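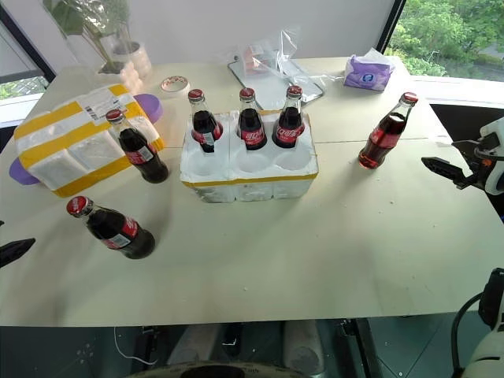

*Slide 1: glass Coca-Cola bottles and a six-well foam tray*

**Posting glass — notes for the Skoncombe talk, July 23, 2025**

Leave the slide up while people sit down. Annatjie Nkosi did the first half of this in May, so keep the recap short.

- Start with the tray. White polystyrene, two rows of three wells. Back row filled, front row still to do.
- Point out that the wells hold the base of the bottle. The necks stand free, and one at the back is leaning a little. Ask who would send it like that.
- Our rule at Flarka: 3 cm of padding above the caps, then the lid.

**Weight**

A full glass bottle is heavier than people guess. Pass one round — wait until it comes back before going on.

**The outer box**

- The foam box on the left has wide yellow tape round the top and sides. Tape every join, and go right round.
- Label flat on the top, barcode clear of the tape.
- Old labels come off before a box is used again. Somkiat Chuensuk has the story about the parcel that went back to Moffat. Let him tell it if there's time.

**Breakages**

We sent roughly 325 parcels last year and had 9 claims. Most were corner knocks. Read out the two from the handout, then take questions.

Hand out the tape samples at the door.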